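# Chapter 4: Low-Volume Vehicle Production

A carmaker that builds 50 vehicles a year and one that builds several hundred thousand face the same physical problem. Each must turn sheet metal, castings, glass, leather and wiring into a machine that starts, steers and stops. The methods they choose differ mainly in how the fixed costs are spread. This chapter deals with those methods as applied to small runs of expensive cars.

## 4.1 Fixed cost and the body panel

A stamped steel fender requires a set of dies. The dies are cut from tool steel, tried out in the press and corrected by hand until the panel comes off within tolerance. Their cost is the same whether they strike one fender or a million. For a mass-market sedan the die cost per car is small. For a grand tourer with a planned run of 220 cars it can exceed the cost of every other item in the body.

Low-volume builders therefore use processes with cheap tooling and high labor content. The most common are:

- hand forming of aluminum over a wooden or resin buck
- superplastic forming, in which a heated aluminum sheet is blown against a single-sided tool
- composite layup in an open or closed mold

Hand forming has the lowest tooling cost and the widest variation from panel to panel. Doors and hoods made this way are fitted to a particular body and marked with its number, and they are not expected to fit another. This has consequences for repair, which are taken up in Section 4.5.

## 4.2 The bonded chassis

Welding thin aluminum distorts it, and correcting the distortion takes fixtures that a small plant may not be able to justify. Many builders bond extruded sections with a structural adhesive and add rivets or screws at the ends of each joint. The adhesive carries most of the load in shear. The mechanical fasteners resist peeling and hold the parts in position during the cure.

The running case in this chapter is the Erkuto coupe, assembled at the Listenwood works. Its chassis is made up of extrusions cut to length, pretreated, bonded in one fixture and cured in an oven. Because the sections are straight or bent in a single plane, the same dies serve both the coupe and the longer Sepúlveda sedan. Only the sill and roof rail lengths change – the cross members are common.

## 4.3 Bought-in components

Engines, transmissions, airbags and electronic control units are rarely developed by a low-volume firm. Emissions and crash certification make the development cost prohibitive, and a supplier will seldom open a line for an order of a few hundred. The usual arrangement is a supply contract with a larger manufacturer. The Erkuto takes its engine and transmission from Dukico, with a revised intake and a separate calibration.

Such contracts carry a risk. When the larger firm ends production of a part, the smaller firm must place a final order large enough to cover its remaining cars and its service obligations, or redesign around a replacement.

## 4.4 Station time

In a moving line, station time is set by the required output. At Listenwood the cars stand still and are pushed to the next station by hand every 4 hours. Two technicians work at each station.

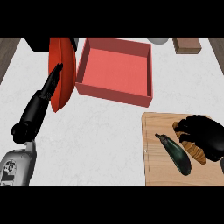
Why do low-volume carmakers often avoid stamped steel body panels?

The dies cost the same however many panels they produce, so in a short run each car must carry a very large share of the tooling cost.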